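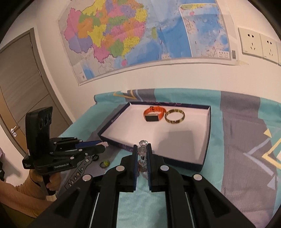 **Ticket 429 - Bead bracelet slips out of the jaws on hand-held gripper**

Site: Driltville bench
Unit: Tazi (hand-held, parallel jaw, blue ribbed pads)
Software: Betik recorder
Priority: medium
Status: fixed, watching

**What was reported**

The jewelry sorting task was going great until we got to the bracelet. Rings, fine. Watch, fine. The clear bead bracelet gets picked up, hangs there nicely for a few seconds, and then creeps down through the pads and drops. Out of 40 tries we lost it 14 times. Betik also logs the jaw width as steady the whole time, so every one of those drops was saved as a good run, and that part bothers me more than the slipping.

**First look**

Pulled both pads and cleaned them with a damp cloth. There was a bit of skin oil on the left one, nothing dramatic. Put them back and the bracelet still slipped.

Swapped pads left to right. Same thing.

Checked the rails next, expecting grit. They were clean and the jaws ran smoothly by hand from open to shut.

**Getting warmer**

Tried the same bracelet on the Stasov unit and it held every time! Same table, same person squeezing the trigger. So I put the two side by side and closed them on a strip of paper. Stasov grabbed the paper along the whole pad. Tazi only pinched it at the tip, and I could wiggle the lower end of the strip around freely.

Faceted beads are a really good test for this, by the way. A flat ring will sit happily in a bad grip, but a bead rolls as soon as it gets the chance. I'd like to keep the bracelet in the set for that reason alone.

**Cause**

The right jaw was tilted. Its mounting screw had backed out far enough to let the jaw lean when squeezed, so the pads met at the tip and stayed open behind it. The width reading comes from the carriage and the carriage never moved, which explains the steady number in Betik.

**Fix**

- Took the right jaw off, cleaned the threads, put it back with thread locker
- Closed on the paper strip, full contact top to bottom
- Let it set overnight before using it
- 30 bracelet picks the next morning, no drops

Very happy with that. The grip feels completely different in the hand - much firmer, and the trigger has lost that mushy bit at the end.

**Still open**

- The 14 dropped runs need to be marked as failed in Betik. Please don't delete them, they're useful.
- Add the paper strip check to the morning setup for both units.
- Ask whether Betik can flag a drop from the video, as width alone will miss this again.

Leaving the ticket open until the marking is done.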